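Teaching by demonstration (robotics)

Teaching by demonstration is a way of getting a robot to do a job by having a person do it first, through the robot. The person either pushes the arm around by hand, known as kinesthetic teaching, or drives it from a distance, known as teleoperation. The recorded movements are then used to train a control program. Supporters describe it as programming without programmers. The description is generous, and most of the published evidence for it comes from short tasks on tidy tables.

Methods

In hand guiding, the motors are made slack and the teacher moves the arm directly. It is cheap and easy to explain. It also puts a human body next to the machine during recording, and the trained robot never sees that body again. Two-armed work is harder still, as one teacher seldom has the strength or reach to steer both arms well.

Remote control avoids this. The teacher moves a handheld device or a smaller copy of the arm, and the robot follows. What is lost is touch. Many low-cost setups send no force back, so the teacher judges a grasp by eye, and in close work between two grippers the fingers themselves can hide the small part being picked up.
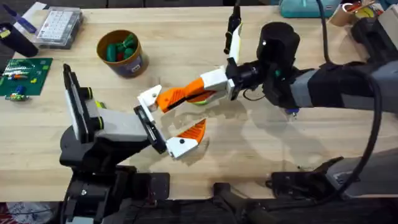
Claims and evidence

Success rates are the usual selling point and should be read with care. The Clunenine trials, written up by Emlyn Trevor and Mabli Skyrme, collected 232 demonstrations of a sorting task, of which 124 were kept for training. The report says the rest were "not representative" and does not say who decided. Testing was done by the same 2 teachers, at the same bench.

Hywel Kemeys repeated part of the work with the Mimo control software and 35 new demonstrations. His robot managed the task only when the parts started close to their training positions. Trevor replied that the sample was too small – a fair point, though one that applies to a good deal of the field.

Cameras are a second sore spot. A camera carried at the wrist moves with the gripper and keeps the fingers in view. 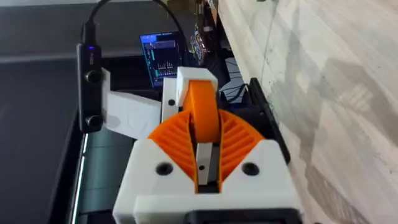 The trained program receives all of the background as well, and may come to lean on things that have nothing to do with the task. Dwynwen Nicholas has argued that any trial should be rerun with the bench rearranged before a result is announced. Few groups do so.

Cost

Teaching by demonstration is often called quick. Published times tend to leave out failed recordings, resets between attempts and the hours teachers need to become any good. Cledwyn Wynne's survey of users of the Gwilliam arm found that skilled teachers were treated as free labor in nearly every budget.

See also: Teleoperation; Imitation learning; Amel gripper

Last revised 2022-07-29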